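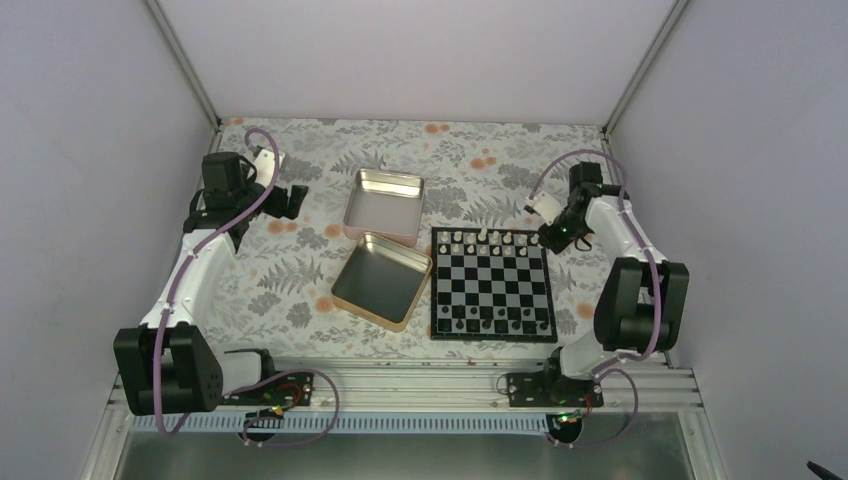 Acta de la reunión de la asociación vecinal de Aldale, abril, 19.10 h. Preside Setsuko Sakamoto; toma nota Takumi Katayama, que perdió el sorteo. El primer punto, las cortinas del local, consumió casi toda la tarde. Fatima Idahosa las quiere estampadas, con ramitas grises y flores anaranjadas sobre fondo claro, como la tela que cubre la mesa. Kohei Nishimura prefiere el beige, color que defendió durante diez minutos sin aportar argumentos. Se vota: gana el estampado por 3 a 2. El señor Nishimura pide que conste su tristeza. Consta.

Segundo punto: humedad del pasillo. Sigue.

Tercer punto: cuentas. Quedan 93 euros en caja. Siu-ming Liu pedirá presupuesto a Telas Koyama antes de que alguien se ilusione.

Ruegos y preguntas: se ruega brevedad. Se levanta la sesión a las 21.40 h.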